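Storing Dry Powder in a Drinking Glass for Short-Term Use

A straight tumbler works as a temporary holder for fine dry powder during measuring. Wash the glass, dry it with a lint-free cloth, and leave it upside down for 12 minutes. Add the powder one spoonful at a time. Do not tap or press it down between spoonfuls.
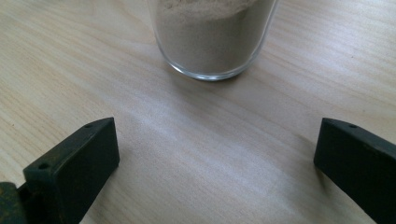

Moisture is the main cause of caking. Keep the glass away from the kettle and the sink, and use a dry spoon each time. Clear walls let you check for clumps from the side without stirring. A grayish-beige powder filled high, as on the wooden table, spills easily when the glass is moved, so take out two spoonfuls before carrying it. Lift from near the base.

For storage past one day, transfer the powder to a lidded jar. The Plonel 57 takes a standard teaspoon through the neck. Label the lid with the contents and the fill date.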